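The Merkel Grippers

Shabnam had the Merkels on charge by seven, and by half past she was talking too fast for anyone with a cup still in hand. Two kinds of fingers, one long afternoon's worth of tests before lunch, and she wanted to start with the hard stuff!

"Rubber pads first," she said. "Then the bare ones. Seventeen grabs each, and you write down every slip."

Els wrote. She had a good pencil and a notebook from the Ellery trials, 300 pages, nearly full. The bed made a better test bench than the lab table ever had, soft and lumpy and full of folds, and things rolled when you didn't want them to. Shabnam loved it. She squeezed the handle and felt the fingers bend around a tube and give a little, and she laughed out loud (she couldn't help it, it was like shaking hands with something).
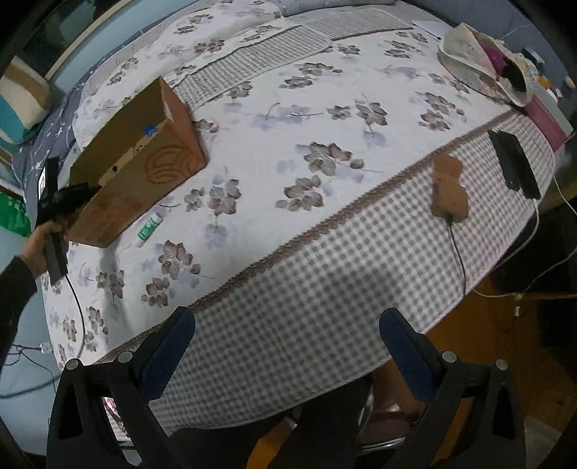 Zhenhua Yan thought the pads were too kind. They forgave a sloppy approach, he said over the phone from Middale, and an arm that learned from them would come in crooked forever after.

"Then let it come in crooked," said Shabnam. "It got the tube, didn't it?"

"How many slips?"

Els ran the pencil down the column. "4 with the pads. We haven't done the bare ones."

"Do the bare ones," said Zhenhua, and they could hear him pulling up a chair.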